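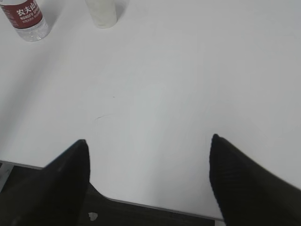
Bottled water costs too much for what it is, one parent told the Udeslow school board, and a cup works just as well when there is a tap in the hall. Another said her children would not drink from the tap at all and asked that bottles stay on sale at lunch.

Both remarks came during a public hearing on a plan to stop buying bottled water for the district's meeting rooms and study halls. The board voted after the hearing to try the plan at two sites, the Robles Building and the Mandport Road annex, through April.

Under the trial, staff will no longer set out bottles before meetings and tutoring sessions. Each room will get a shelf of reusable cups, and filling stations will be put in near the main stairs at both sites. People may still bring their own bottles from home or from a store.

The district will buy 400 cups for the trial. They will be washed in the kitchens at the end of each day, along with the lunch trays. A supplier in the next county, Vandard, has the order for the cups and the shelves. The filling stations will come out of the building repair budget, which the board approved in the spring.

The Robles Building has 30 rooms that are used for meetings or tutoring at least once a week. Until now, bottles have been delivered there by the case and kept in a storage room behind the front office. The last delivery came to 144 bottles. The district said those will be used up first and that no more will be ordered for the two sites while the trial is on.

Most of the questions at the hearing were on washing. One speaker asked what would happen on days when evening classes run after the kitchen has closed. The district said used cups would go in a bin by the door and be washed the next morning, and that enough clean ones would be kept back for the evening.

Another speaker asked about spills. Open cups on study tables, she said, are going to end up on somebody's homework, and a bottle at least has a cap. The board agreed to let each tutor decide whether cups can be kept on the tables or must stay on the shelf.

A written survey sent home before the hearing drew 117 replies. A small majority favored cups, and a number of families said they did not mind either way so long as water was free. Several asked for the tap water at the annex to be tested again and the results posted by the entrance. The district said it would do that before the first cups go out.

Lunch sales are not part of the trial, and bottled water will stay on the menu at its present price. The board will look at the costs from both sites before deciding on the other buildings.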